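I have been reading old grocery lists for three weeks now and I can't stop talking about them, so you get a blog post.

It started in November, when my aunt Widad cleared out the hall closet and handed me a shoebox. Inside were 231 shopping lists, nearly all in my grandmother's handwriting, on the backs of envelopes and church bulletins and one torn piece of wallpaper (green, with pears). She never threw a list away! She folded each one in half and dropped it in the box when she got home, and that was that.

I thought I'd flip through a few and put the lid back on. Four hours later I was still on the floor with cold tea.

What gets me is how much is in them. There's a stretch of 14 lists in a row that all say "soft things for Shadi," which my mother says must be the winter my uncle had his jaw wired. There's the list where "coffee" is crossed out and written back in twice. And she had her own shorthand for everything. "The good" meant the olive oil from Masri, the little shop on the corner with the bell on the door. "The other" meant any olive oil from anywhere else, and you can feel the disapproval coming off the paper.

She wrote the lists in walking order, too. I only worked this out after laying some of them next to each other. Bread first, then onions and lemons, then cans, then soap, and always something sweet at the very end, right by the register. When the store moved its shelves, the order on the lists changed within a couple of weeks. You could draw a map of the place from them, and I did, on graph paper, and Lina Daher (who grew up two streets over) looked at it and said, "No, the candles were by the window." So now there's a second map.
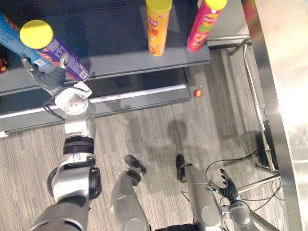 Canisters and cans, one shelf unit.

My own lists are a mess next to hers. They live on my phone and vanish the minute I tick the last box, and they say things like "dinner??" and "that cheese." I went looking for one from last spring and there was no trace of it. So I've gone back to paper. I bought a pad of 46 sheets, narrow, with a magnet on the back, and it hangs on the fridge next to the calendar. I've filled nine sheets so far and I'm having a great time. My writing is awful, and I love seeing where Naveed has added "pickles" under every single one in capitals.

If you have any of these at home, please keep them! Check cookbooks, coat pockets, the drawer with the batteries in it. Put them somewhere dry and don't iron them flat (I tried it with one, and the ink browned). I'm using plain paper folders, ten lists to a folder, and I pencil a number on the back corner of each.

Next up is typing them all out, which I'm doing in the evenings with the radio on. I've reached number 60. Yara Sabbagh has offered to help with the words I can't read, and there are plenty of those, including one that is either "thyme" or "Thomas." We don't have a Thomas. It's on six different lists.

Back to top | Contact | © Lists and Leftovers. Please ask before reposting.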